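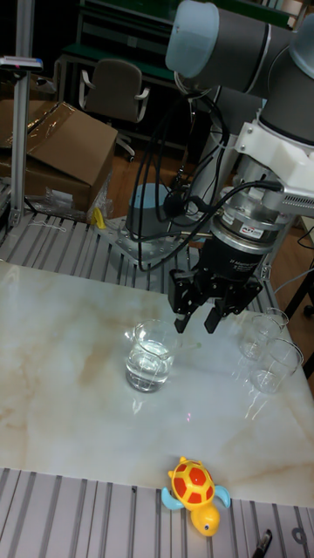

Tag der offenen Tür im Wasserwerk Flurnilton: Zu Gast beim Leitungswasser

13. September 2019, von der Redaktion

Diese Website verwendet Cookies. Mit der weiteren Nutzung erklären Sie sich damit einverstanden. OK | Mehr erfahren

Man kann seine freien Vormittage schlechter verbringen als in einem Wasserwerk, aber man muss ein wenig suchen. Ich war trotzdem pünktlich. Das Wasserwerk Flurnilton öffnet seine Tore einmal im Jahr, und wer im Juni die Anmeldung verpasst hatte, durfte diesmal auch spontan kommen, was nach meinem Eindruck vor allem Familien mit Bollerwagen und ältere Herren mit sehr genauen Fragen genutzt haben.

Der Bus ab Drutville hält 800 Meter vor dem Werkstor. Auf dem Fahrplan heißt die Haltestelle »Wasserwerk«, was man als Versprechen auffassen darf. Es folgt ein Weg an einem Maisfeld entlang, dann eine Schranke, dann ein Klapptisch mit Besucherausweisen. Ich bekam die Nummer 101 und einen Kugelschreiber, der schon beim Eintragen in die Liste aufgab.

Die Führung dauert 90 Minuten und beginnt mit einem Film. Der Film beginnt mit einem Tropfen. Er fällt in Zeitlupe, es erklingt ein Klavier, und eine warme Stimme erklärt, dass Wasser Leben ist. Danach wird es glücklicherweise technischer. Das Werk fördert aus zwei Brunnenfeldern, das größere liegt bei Pulton, und was dort aus der Tiefe kommt, enthält vor allem Eisen und Mangan. Beides ist gesundheitlich wenig dramatisch, macht aber weiße Hemden braun und Kunden unfreundlich.

Also wird belüftet. Im Belüftungshaus rauscht es so laut, dass unsere Führerin auf Handzeichen umstieg. Ich habe verstanden: Luft geht hinein, etwas flockt aus, irgendetwas ist sehr wichtig. In der Filterhalle nebenan war es still und kühl wie in einer Kirche, nur dass hier auch tatsächlich alle nach unten schauten. Die Becken sind türkis gefliest. Ein Kind fragte, ob man darin schwimmen dürfe, und bekam das längste Nein des Tages, mit Verweis auf die Trinkwasserverordnung.

Die Filter werden regelmäßig rückgespült, und eine solche Rückspülung war als Höhepunkt angekündigt. Das Wasser wurde erst trüb, dann rostbraun, dann wieder klar. Zwei Herren neben mir filmten das vollständig. Ich habe mich dabei ertappt, dass ich nicht gehen wollte, bevor es fertig war.

Weniger geglückt fand ich die Rohrausstellung im Hof. Sie bestand aus Rohren. Dazu gab es laminierte Schilder mit Baujahr und Werkstoff, und wer sich für Muffenverbindungen erwärmen kann, ist hier bestimmt den ganzen Nachmittag gut aufgehoben. Immerhin lag ein altes Graugussrohr dabei, das innen so zugewachsen war, dass man kaum noch einen Daumen hineinbekam. So etwas bleibt hängen, zumindest bei Altbaubewohnern.

Zum Schluss die Verkostung. Man reichte Leitungswasser aus Flurnilton, Leitungswasser aus Drutville und ein Mineralwasser aus der Flasche, alles ohne Etikett. Ich hielt das Mineralwasser für Drutville und Drutville für »irgendwie nördlich«. Eine Besucherin erzählte, in Cáceres habe sie im Urlaub ein Wasser getrunken, das nach Stein schmeckte, und zwar auf gute Weise. Darüber wurde länger diskutiert als über die Nitratwerte, die auf einer Stellwand daneben hingen und eine größere Schrift verdient hätten.

Die Bratwurst war ordentlich, der Kartoffelsalat kam aus dem Eimer. Wasser gab es gratis – alles andere wäre auch peinlich gewesen. Wer nächstes Mal hinwill, sollte eine Jacke für die Filterhalle einpacken und die Rückfahrt vorher heraussuchen. Der Bus nach Drutville fährt nachmittags nur alle zwei Stunden, und am Maisfeld gibt es keine Bank.

Zuletzt erschienen
Kläranlage Pulton: Ein Rundgang für Unerschrockene
Zwischen Kesseln und Kuchen: Besuch in der Großwäscherei Drutville
Kleine Messe, großer Parkplatz: Die Gartenschau in Flurnilton
Cáceres im Nieselregen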